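Heststead Toy Library – Frequently Asked Questions

Updated 30 January 2018

Who can borrow toys?
Any household in Heststead or Okmont with a child under ten. Membership costs $44 a year and covers everyone at the address.

How many toys do you have?
The catalog lists 1085 items. Dolls, blocks and play food go out the most. Puzzles and board games are kept on a separate shelf and have their own cards.

How many can I take at once?
Four toys per visit. A set counts as one toy, so a bag of blocks or a tray of pretend vegetables uses one of your four.

How long can I keep them?
Four weeks. You can renew once by phone if no other family has asked for the item.

Where do returns go?
Loose toys go into the gray metal bins by the back door. You do not need to sort them. Sets should stay in their bags – please don't tip the pieces into a bin, as it takes us a long time to match them up again.

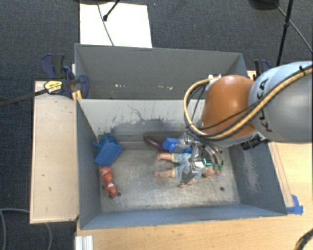 Dolls can go in with everything else, but please leave their clothes on. Small shoes and hats should be put in an envelope with your card number on it. Envelopes are on the counter.

Do I have to clean toys before I bring them back?
A wipe with a damp cloth is enough for plastic toys. Don't put dolls in the washing machine. If something has been chewed or is sticky, tell us at the desk.

What happens if a toy breaks or a piece is missing?
Let us know when you return it. We don't charge for normal wear. For a lost piece we wait 90 days before asking for anything, and most pieces show up under a couch by then.

Can I donate toys?
Yes, in June only. We take plastic, wood and cloth toys in working order. We can't accept stuffed animals, car seats or anything with a missing battery cover.

Do you lend to schools and daycares?
Yes. Ask for the Idier card, named after the street our first room was on. It allows larger loans, and the toys must be returned together.

Is there parking?
There is a small lot behind the building. Enter from Lagos Street and use the ramp if you have a stroller.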